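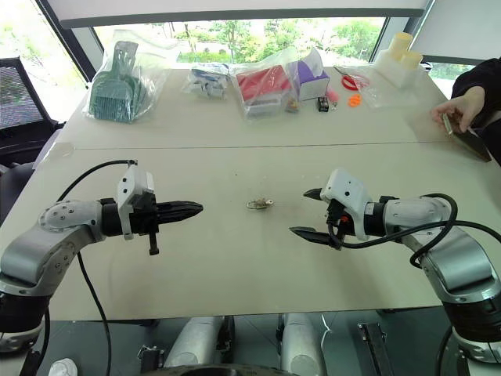
Miltley is a shared workshop for people who build robots and other automatic things in their own time. We have been open since October 2019 and we are not a company in the usual sense. Members pay 4 dollars a visit or buy a yearly pass, and the money goes to rent, power and replacement parts. The main project on our floor is Allby, a two-armed machine put together by members over several winters. Most sessions with Allby are spent on one small job at a time, such as getting two grippers to meet over a little metal object in the middle of a white table. The rest of what we use gets pushed to the far edge, scissors and plastic bags included, and the near half stays clear for the arms.

Who we are

Pauline Hulme started the workshop in her garage with a drill press and a box of used motors. When the garage got too small she rented the room we have now. Vichien Tanasarn looks after wiring and power, and he is the person to ask before you plug in anything you made yourself. Steinar Damgaard writes most of the control software and keeps the parts list up to date. The list has 3,035 entries, many of them screws.

What we work on

Allby takes up the big table, but it is one project among several. Sonis is a plant watering system that runs off a timer and a pressure sensor. A bench by the door is kept for repairs, mostly 3D printers and robot vacuums. Anyone with a pass can start a project of their own if there is shelf space for it.

The work on Allby goes slowly. We spent most of last winter on cable routing, after a wrist kept pulling its own connector loose. The cables now have more slack and the arms can turn further before anything goes tight. Picking up flat things from a flat surface is still hard. The fingers have to come down to nearly the same height each time, and an error of a millimeter or two is enough to miss.

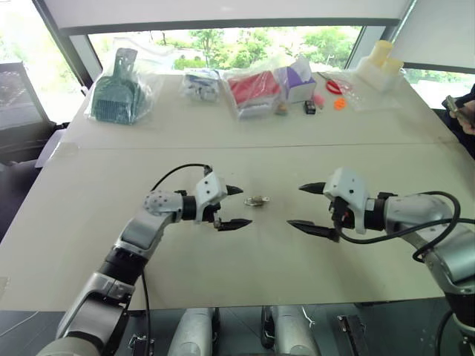 Brynhildur Thygesen wrote to us after her first month that she had expected to be handed a manual and was handed a screwdriver, and that she would still like the manual. We are working on one. The chapters on power and on the emergency stop are done, and printed copies hang by the main switch.

Joining

You do not need experience. New members do a two-hour safety session and then work next to someone for their first four visits. Children are welcome with a parent — the arms stay off while they are at the big table.

A yearly pass is 700 dollars and can be paid in parts. Bring closed shoes and tie back long hair. Asger Ragnarsson answers the mail and will find you a time for the safety session.

Page last updated 3 June 2023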